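3. Fitting the sweatband into a felt hat

This section is for the Vornel hat block set, sizes 1 to 6. Please finish section 2 (steaming and blocking) before you start.

1. Take the felt off the block and let it rest overnight.

2. Cut the ribbon to the head size plus 2 cm for the overlap.
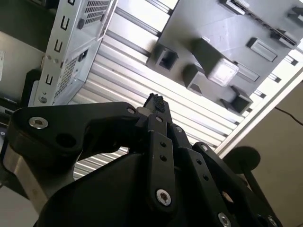 Fig. 3.1 Gripper, close view

3. Curve the ribbon with a warm iron, pulling softly on one edge only. The longer edge will go to the brim side.

Caution: do not iron the Ahuja petersham above 85 degrees. It becomes shiny and the shine stays.

4. Pin the ribbon inside the crown, starting at centre back. Put the pins flat – they must not come through to the outside.

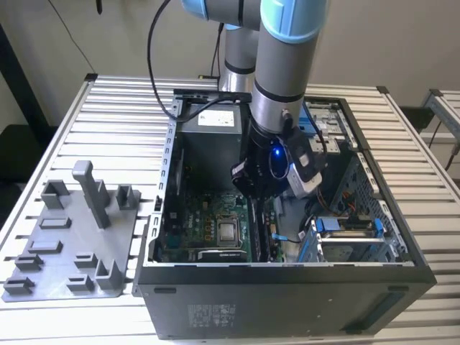
5. Sew by hand with stab stitches, roughly 9 mm apart on the inside and very tiny on the outside.

Note: Iker Cantero, who tested this set for us, prefers a doubled thread for heavy felt. For fur felt a single thread is enough.

6. Fold the end of the overlap under and close it with small stitches.
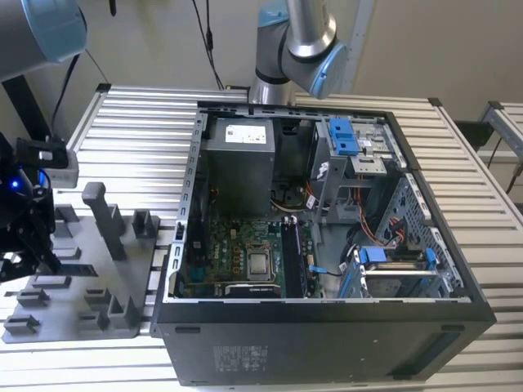

Can I use glue in place of sewing?
Glue makes the band hard and it is difficult to remove later. We advise to sew.

7. Turn the band up inside the crown and press it with your fingers, going slowly from the back to the front.

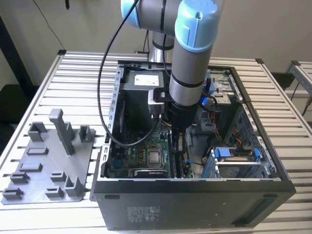 If it makes waves, the ribbon was cut too long. Open the overlap, shorten it and close it again.

Text: Emanuel Ghiță, August 2020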